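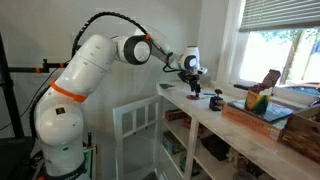 Fig. 1. El brazo sobre la encimera, con la pinza hacia abajo.

Inicio | Apuntes | Prácticas | Tutorías

4 de marzo de 2022, por la docente de la asignatura

Tema 5. Cuando el compañero de turno es un robot

Bueno, retomo donde lo dejamos: el taller de juegos de Flestden, donde pasé una temporada mirando y preguntando (¡y estorbando un poco!). Allí revisar piezas era cosa de manos. Con el proyecto Nedo entró el brazo, y yo esperaba oír hablar de despidos, pero me hablaron sobre todo de ritmo: antes cada una paraba cuando le dolía la muñeca, ahora la pausa la marca la máquina.

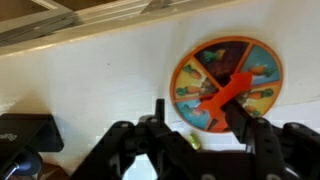
Y luego está lo del oficio. Quien sabía por el tacto si una ruleta giraba bien ahora anota fallos en una hoja, 30 por turno, y dice que se aburre. Otra, en cambio, aprendió a programar en 5 semanas y está encantada. Para mí las dos tienen razón, ya lo discutiremos.

Para abril: leed el caso Stiden y traed una página sobre quién decide las pausas.

© Apuntes de Automatización y Trabajo | Contacto | Volver arriba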